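Fan clubs should stop selling early entry

The Ollville show in April had 874 tickets. Of those, 60 went to fan club members who paid extra for early entry, and the rest of us stood outside until the doors opened at 7. By then the front rows were full and the singer, Dorota Jabłońska, had finished a four-song set for the people already inside.

My objection is to the way the product is sold. The club page lists early entry as a membership benefit, then charges for it again at checkout. A member who pays both fees has bought one thing twice.

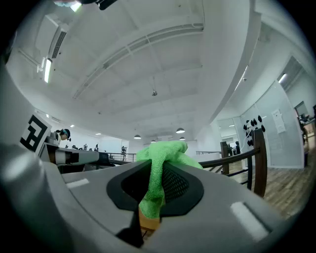

Pondton, the promoter, argues that the money keeps standard prices low. That may be so, but the standard price went up this spring, and the early price went up with it. If one is meant to hold down the other, the link should show somewhere in the numbers.

A fairer system exists. When Oľga Šťastný toured with Urbańczyk, her club drew names for early entry at no charge. Members entered once per tour and winners showed a photo ID at the door. Resale stopped being worth the trouble - there was nothing to resell.
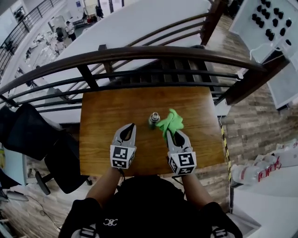
Green cloth on a small wooden table.

Skurnesska is the next stop on Jabłońska's tour, with early entry on sale again at the same two fees. The club could switch to a draw before then. It has the member list and the email addresses, and the change would take an afternoon.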